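Section 4: Setting up lockdown alerts and parent notices

Read this section before you touch the settings page. The Kelis alert system is sold as ready to use on the first day. Fleltbridge schools that believed that had a bad Tuesday, and most of what follows comes from cleaning up afterward.

You need an administrator login, the current family contact list, and a desk where you won't be interrupted.
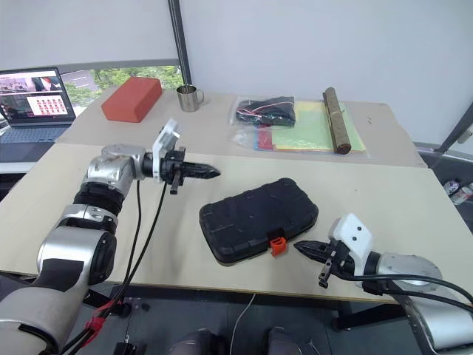
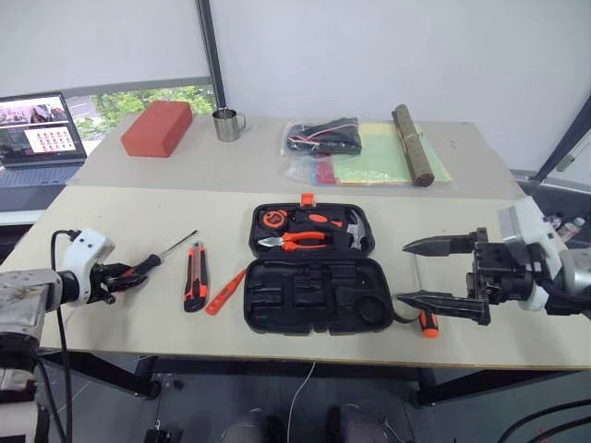
4.1 Loading the contact list

1. Export the family contact list from your student records program as a plain spreadsheet.

2. Open the file and look at it. The import page claims to "clean" phone numbers. What it does is drop any number it can't read, and it gives no warning.

3. Click Contacts, then Import. Large schools should split the file into batches of 400 rows. The sales sheet mentions no limit, but rows past that point have gone missing.

4. Compare the total on the screen with the total in your spreadsheet. At Rustad Middle School the two were off by 23, and the green check mark appeared anyway. Don't trust the green check mark.

5. Fix the missing rows by hand and import only those rows.

Note: Students who live in two homes need two contact entries. The "linked household" box is supposed to handle this. In our trials it sent the message to whichever parent was entered first.

4.2 Writing the messages

1. Go to Messages, then Templates.

2. Delete the sample templates. They use the word "incident" for everything from a burst pipe to a lockdown, and parents can't tell how worried to be.

3. Write one message for each of these: lockdown, hold in classrooms, early release, reunion site, and all clear.

4. Put the school name first. Parents with children in different buildings will read that and nothing else for the first few seconds.

5. Keep each message to 2 sentences. Longer ones may be split by the phone company and show up in the wrong order.

Caution: Do not write "all students are safe" into any template. You can't know that ahead of time, and a tired person will press Send without reading it.

4.3 Choosing who can send

1. Open Users, then Roles.

2. Give send rights to the principal, one assistant principal, and the front office lead. The default gives them to every staff account. Turn that off.

3. Have each sender log in on their own phone, away from the school network. Ebbe Sundqvist at the district office keeps the list of who has done this. A promise to do it later doesn't get a name on the list.

4.4 Running a test

1. Tell families the day before, on paper and by email.

2. Set the mode to Test. Check that the banner is orange. If it is still gray, you are about to send a real alert.

3. Send the all clear template to staff only.

4. Ask staff what time it reached them. The delivery report shows when Kelis let go of the message and says nothing about when a phone got it.

5. Repeat with families once the staff test is clean.

Note: The Jerkus add-on promises automatic translation. Have a fluent speaker read every template before you switch it on. Ingegerd Tveit in family services can arrange readers if you ask by the end of February.

If the test fails twice, stop and go back to 4.1. The help line will suggest restarting your browser.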